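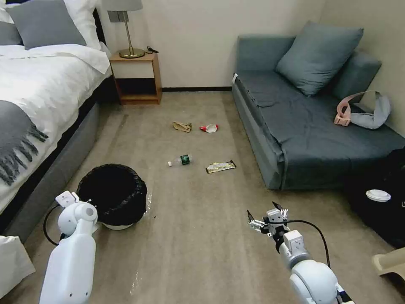

About Porkgate

Hi, I'm Nuria Escobar, and I run the Porkgate, which is a small inn at the bottom end of Gudemlow. I do the bookings, I make most of the breakfasts, and if you call after nine at night it's me who picks up, probably in slippers. I've been told an about page should be short. Sorry!

Let's do the name first, as it's what everybody asks at the desk. The lane outside used to be where farmers brought their pigs down to market, and there was a gate across it where they paid a toll. The gate has been gone for ages but the lane kept the name, and so did the building. When I bought the place a lot of kind people suggested I change it to something with "willow" or "haven" in it. I thought about it for one evening and then ordered the sign. We've had one couple book because they expected a barbecue restaurant, and they've been back three times.

How I ended up here

I worked in insurance for 22 years, and I liked it more than people expect when I say that. I liked the claims side, talking to folks on a bad day and getting something sorted for them. But my office moved to a city 40 miles further down the highway, and I spent one winter driving there and back in the dark, and by March I was looking at property listings on my lunch break. The Porkgate had been closed for a good while. There was a fig tree growing in through the laundry window and the kitchen had been painted the color of mustard, ceiling included. My brother walked through it with me and said "well, the stairs are good." The stairs are very good. I got the place for less than I'd feared and then spent all of the difference on the roof.

We opened with three rooms ready and the rest behind closed doors (I hung a curtain across the hallway and hoped). The first guest was a piano tuner who was in town for the church, and he tuned the old upright in the front parlor as a thank-you. It's drifted since then, but please do play it, just not before eight.

The rooms

I like plain bedrooms. I've stayed in places with fourteen cushions on the bed and I never know where you're meant to put them all, so I keep it to pillows you'd want under your head. Grays, whites, a bit of warm wood, carpet under your feet when you get up in the night. I went back and forth on the carpet – a decorator friend was all for bare boards – but this is an old house, you can hear a sock drop in it, and I'd like you to sleep.
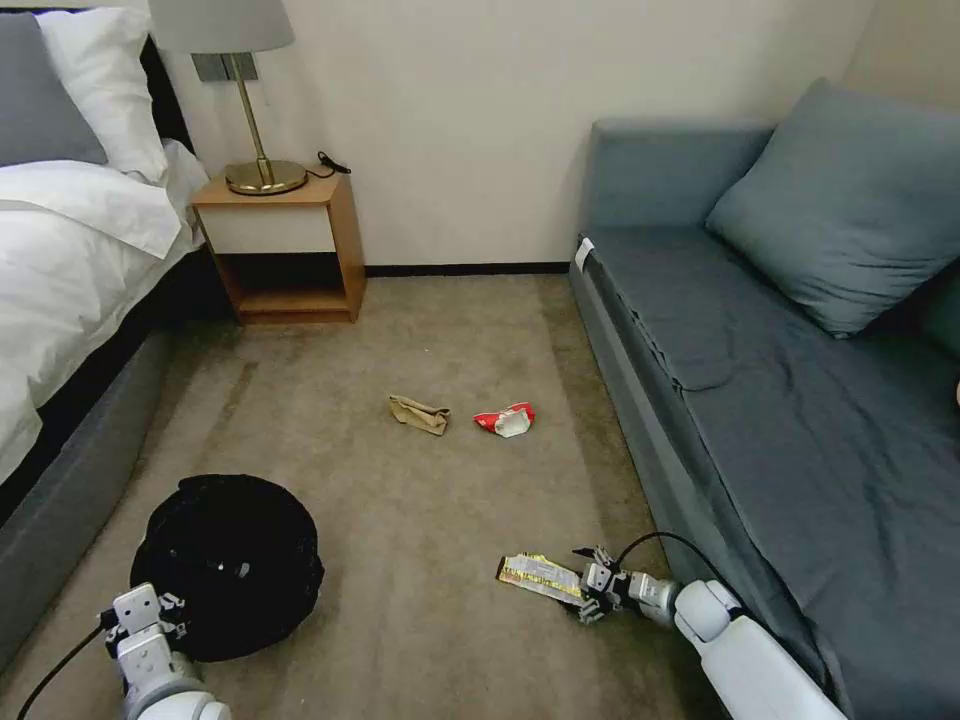 Bedside lamp on the light wood nightstand, gray and white pillows next to it.

If you need a firmer pillow, another blanket, a fan, or a lamp moved, tell me when you book or shout down the stairs. Rooms at the back get the garden and the birds, who start early. Rooms at the front get the lane, and the lane gets the milk truck. I'll always tell you which one you're getting. Check-in starts at three, but if you turn up at noon I'll take your bags and point you toward lunch.

The standard rate is 60 a night for one person, breakfast in. It's a bit more for two, and the booking page has the current prices for that. I don't do different rates for festival week. Small kids are welcome and so are dogs if they can put up with mine.

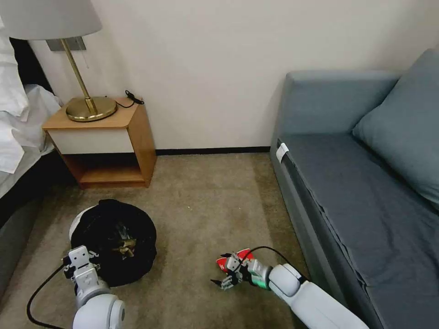 Breakfast, and who else you'll meet

Breakfast is seven to ten at the long table. Bread comes from Flena, the bakery up by the square, and they drop it on the step while it's still dark. If there's seeded rye on the board that morning, have it! Eggs are from next door. I make a jam out of those figs (the tree lives outside now, we came to an agreement) and there's usually a pot of oatmeal going. I'm not much of a pastry cook, so on weekends I buy those from Flena too and make no secret of it.

You'll also meet Bravo. Bravo is a large brown dog of no special breed who believes each guest has come to see him. He isn't allowed upstairs and mostly sticks to it. If you're nervous around dogs, mention it and he'll spend your stay in the kitchen with me, where the food is, so don't feel bad for him.

Things to do, if you want things to do

Gudemlow is a town of 900 people and you can walk across it before your coffee's cold. There's the market hall, two churches, a secondhand bookstore with odd hours, and the river path, which starts at the end of our lane and goes on for as long as your knees do. I keep boots in the back hall in a lot of sizes. Maps are in the drawer under the phone. Some have my handwriting on them, and where it says "bull" I'd go the other way.

Plenty of guests come and don't leave the house much at all. They read, they nap, they sit in the garden with a blanket around them. I think that's a fine way to use a weekend – I'd do it myself if I didn't have the sheets to get through.

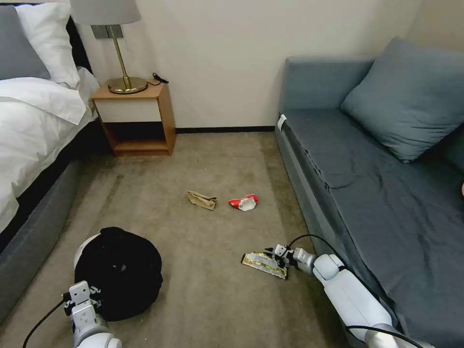
Bed on one side, gray-blue sofa on the other.

Getting in touch

The phone is best, email is fine, and the contact form works but goes to a mailbox I check in the evenings. Parking is in the yard through the arch, which is narrower than it looks, so fold your mirrors in. The train stops on the other side of the river and I can come and get you if you let me know the day before.

Page last updated 02/04/2025. Breakfast hours are the new ones.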